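Table (furniture)

A table is a piece of furniture with a flat top held up by legs, a pedestal or a frame. It is used for eating, writing, games, trade and many kinds of handwork. Most dining tables seat between 6 and 10 people.

Tops

Solid wood was the usual material for centuries. Boards were joined edge to edge and planed level, and the corners were often rounded to limit wear. Varnish, oil or wax keeps stains out of the grain.

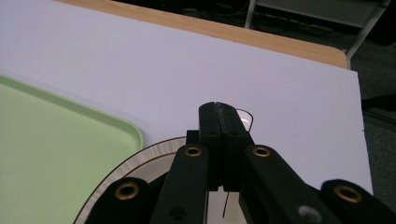
Wooden table with a rounded corner, partly covered by a white board.

Regional forms

In the Dosovden valley, tables were built with a removable top so that they could be carried through narrow doors. A parish list from Omgate records 1,464 households, and nearly all of them owned at least one such table. The Skamton table is a later form with a single drawer and a low stretcher. It was made in workshops of around 20 joiners, who did most of their selling in February, before field work began.

Table service

Dishes may be set straight on the top or brought on a tray. Early trays were carved from one piece of wood. Metal trays followed, and plastic ones became common in canteens and schools in the twentieth century. A raised rim helps keep cups from sliding off.
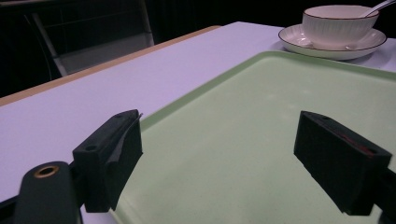 Light green plastic serving tray on a white tabletop.

Care

Wooden tops are wiped with a damp cloth and dried at once. Scratches in an oiled top can be sanded along the grain and oiled again.

See also: Bench, Desk, Sideboard, Trestle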